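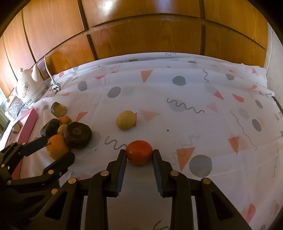
Progress report to Tendeo
Project: Susteck home produce sorting, Zesberg
Period covered: up to the end of April
Written by Inger Hafstein

You asked for a shorter report than last time and for a plain answer on whether the sorting table is worth carrying on with. My answer is that I don't know yet, and I would be wary of anyone who told you otherwise on the strength of what we have.

What was done

The method is the one in the original application. Fruit and vegetables are tipped out on the kitchen table when the shopping comes in, looked over one by one, and put into a shallow box that stays in view. Anything soft goes to the front to be eaten first. Roots are meant to be kept apart from fruit. There are 16 households taking part, and each fills in a sheet when it sorts. By the end of April we had 206 sheets back, covering 548 items marked as "eat first".

Valdemar Hviid typed up the sheets and I read them all. Some are very good. A fair number were plainly filled in from memory days later, and several have the same three vegetables written down week after week in the same pen.

What I saw in the kitchens

I went along to the sorting in Zesberg myself, and it was more pleasant than I had expected. People do handle each piece of fruit, and once it is on a table in daylight it gets looked at in a way it doesn't at the bottom of a bag. Whether that lasts after the visits stop is another matter.

The rule about keeping roots apart is not being followed with any care. Oranges and tomatoes share a box without much thought, and other small things from the kitchen find their way in as well.
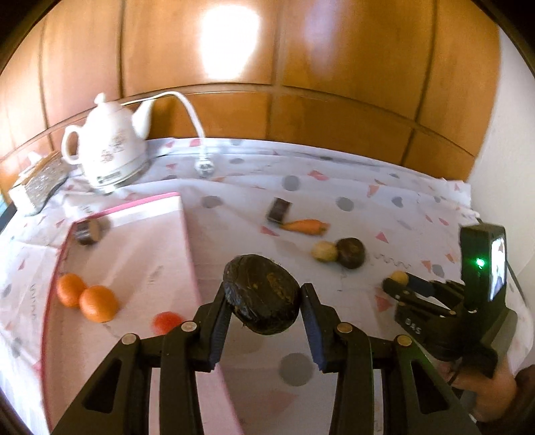

Then there is the question of space. The box is wide for what it holds, and most people use the same table for tea and for meals. It gets moved to make room, and on the sheets from the smaller flats "box put away" comes up often. A box that has been put away does nothing for us. Solange Leblanc thinks a narrower one would solve it. I think some of those households would put a narrower one away too, but I have no objection to trying.

A patterned cloth turned out to be a nuisance in one respect. The application suggests spotting crumbs and bits of leaf as a sign that something needs cleaning, and on a cloth covered in circles and triangles that is harder than on a bare table. I would drop that line from the instructions. I never thought much of it.

Does it reduce waste?

The interim note from Birthe Vigfúsdóttir said that the early sheets were "very encouraging". They show that people marked things as "eat first". They don't show that the things were eaten. We left that column off the sheet, which was our mistake and partly mine. I asked a few people on the phone and was told that nearly everything had been used up, but I would say the same if a project rang me at teatime.

Money

We have spent £3683 to date. Most of it went on boxes, printing and travel. The travel is higher than planned, as two rounds of visits had to be repeated when people were out. Valdemar has the receipts and will send them separately.

Next steps

A new sheet with a column for what was eaten and what was thrown out goes to all households before the next round.
Solange will find a narrower box and try it in the smaller flats only.
The crumb instruction comes out. The one about roots stays, in larger type.
Birthe will take over the phone calls, so that the person asking isn't the person who wrote the rules.

I would ask you not to decide on the second payment until the new sheets are in. If they show no difference between the households that keep the box out and those that don't, I will recommend that we stop there, and the boxes can stay where they are.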